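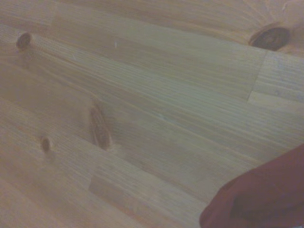 Photo: Nhàn Triệu

Wrist camera: knots in the table getting picked as grasp points

nhan_t
Posted May 7, 2025
First post in this section. I'm working on the cloth pickup part of the Marnato stack. The grasp proposer takes the wrist view and scores points by local contrast and edge curvature. On bare pine it loves the knots. The big dark one at the top right scores higher than most real folds do. Out of 260 proposals I logged, 17 were on wood with no cloth near them. I'd like to fix this without retraining. Ideas?

derkeo_user
Put a plain mat on the table. Done in a minute.

nhan_t
Can't. The table has to stay as it is for this set of runs.

loi.doan
Do you have depth from the fixed camera? Fit the table plane, throw out any point less than 6 mm above it, then score what's left. Knots are flat as far as your sensor cares.

pk_servo
I don't agree with a hard cutoff. A single layer of shirt fabric lying flat will fall under 6 mm and you lose the hems. I'd retrain with wood backgrounds.

loi.doan
Hems are bad first grasps anyway. Take a raised fold first, do the hem after the lift.

pk_servo
Depends on the task. If you need the hem for unfolding, you've just masked it.

nhan_t
Side view from the same setup, so you can see what I mean by folds:

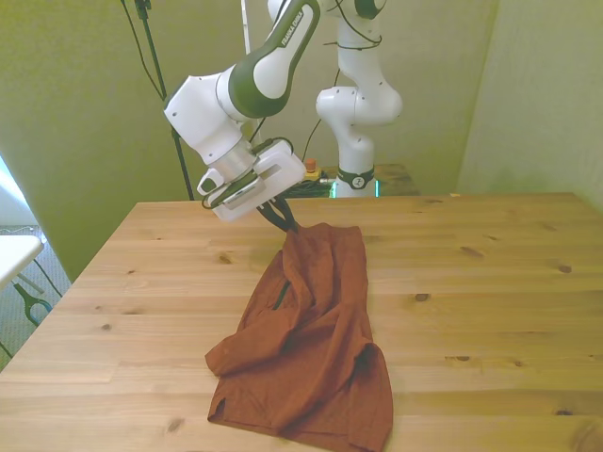

Gripper closed on a fold at the top edge of the cloth, other arm folded up behind the table.

loi.doan
That pile has plenty of height. The plane mask will be fine for it. Check your extrinsics first, though. Mine in Dalent were off by 16 mm and the mask ate half the garment.

pk_servo
OK for piles. I'd still use a soft weight on height instead of a cutoff.

nhan_t
I'll try the soft weight first, since it's one line in the scorer. Will redo the extrinsics tomorrow and post the log.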